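Kirkegaard opens simulator to home operators

7/10/19

Robot training firm Kirkegaard has begun letting people outside its own building teach its two-armed robots by remote control. Anyone accepted on to the scheme gets a headset and a pair of tracked gloves, and works in a simulated kitchen before being given time on a real machine.

The first task is laying out food. Operators see a marble-topped table from the robot's side, with an oval plate in the middle, and move the black five-fingered hands by moving their own. Each finished run is saved and used as a demonstration for the robot to copy.

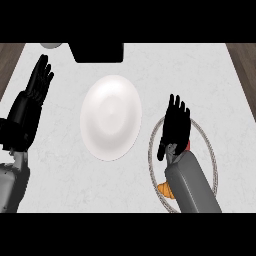
Hrefna Þorgeirsson, who runs the scheme from the Wastholm office, said 2,551 runs had been recorded since February. Of those, 50 were thrown out, mostly for dropped connections.

"People go too fast at the start," she said. "They knock things about and then chase them round the table. After an hour or so they slow down and the runs get usable."

New operators are asked to keep both hands raised at the start of a run until the software has matched them to the arms. Fingers are the hard part, according to Jade Kowalchuk, one of the first to join. She said she still finds it odd to close her hand on a bread roll and feel nothing there.

Operators are paid by the hour and not by the run. Kirkegaard plans to add two more tasks, folding cloths and stacking cups, and will take applications through its Erden and Wastholm offices.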